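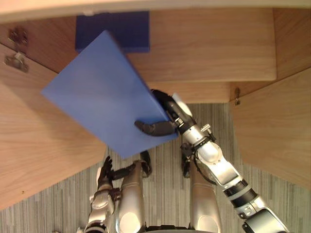 The home release of Distov has been fixed at two discs, and the specifications sent to retailers differ from the ones printed in the May issue of this newsletter. The film will ship as a standard edition and a boxed edition, both carrying the same transfer. The boxed edition holds the film, the supplement disc and a booklet. It is the larger of the two by a fair margin, and readers who store boxed sets on closed shelving should measure first. A recessed shelf in a light oak cabinet, with a dark navy box already on it and a flat blue panel held at an angle across the lower part of that box, is shown above. The slipcase opens on the short side, so it can be shelved upright with the spine out, and the disc trays stay in place when the case is pulled.

The transfer was made by Berrada from the finished digital master. No new grading was done. The theatrical version was shown in a wide ratio throughout, apart from the flooded station sequence, which opened up to a taller image on the largest screens. The disc keeps the wide ratio for the entire running time. Berrada has stated that the taller version of the sequence exists only as a separate master and that a switching version was tested and dropped. Viewers who saw the film on a large screen will notice that the top of the tower is missing in the second half of the chase.

Sound is the main change from the May listing. At that time the disc was to carry one surround mix. It will now carry two: the theatrical mix, and a near-field mix prepared for smaller rooms. The near-field mix lowers the loudest effects and brings the dialogue up. The theatrical mix is the default, and the choice is made from the setup menu before playback. It cannot be changed with the audio button on the remote during the film, because the two mixes sit on separate playlists. Subtitles are provided for both. The commentary track is attached to the theatrical playlist only.

Deleted scenes run for five minutes in total. They are unfinished, with temporary effects and no score. The longest is the alternate opening at the Flummont observatory, in which the signal is received a day earlier than in the released film. That version would have made the later scene with the burned logbook unnecessary, and readers who wrote to us about the dates in the logbook will find their answer there.
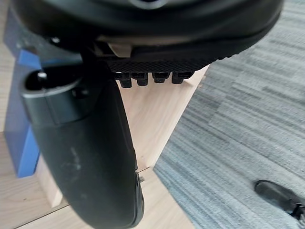
The supplement disc contains a documentary of 55 minutes on the production, covering set construction, the miniature work and the score. The miniature section is the most detailed. It shows the harbor model at three stages and explains how the water was shot at a higher frame rate to hold the scale. The chapter on the score is short and leaves out the choral cues, which were recorded late. There is no material on the writing. A trailer gallery and a set of stills complete the disc.

The boxed edition is limited to 2,000 copies and is sold only through the Nimutthorpe online store. Copies are numbered on the back of the slipcase. The booklet has 60 pages and reproduces the storyboards for the station sequence along with production notes. The storyboards were drawn for the taller ratio, so they are the only place in the set where the full composition can be seen. The standard edition has no booklet and leaves out the supplement disc.

Orders placed under the May listing remain valid and will be filled with the revised version. Anyone who prefers to cancel can do so from the order page until the item is marked as packed. Players with older firmware may fail to show the setup menu, in which case the theatrical mix plays with no subtitles. Updating the player corrects this.

A review of the standard edition will run in the next issue. The boxed edition will be covered separately once a numbered copy has been received.

Posted 2019-09-16 in Home Releases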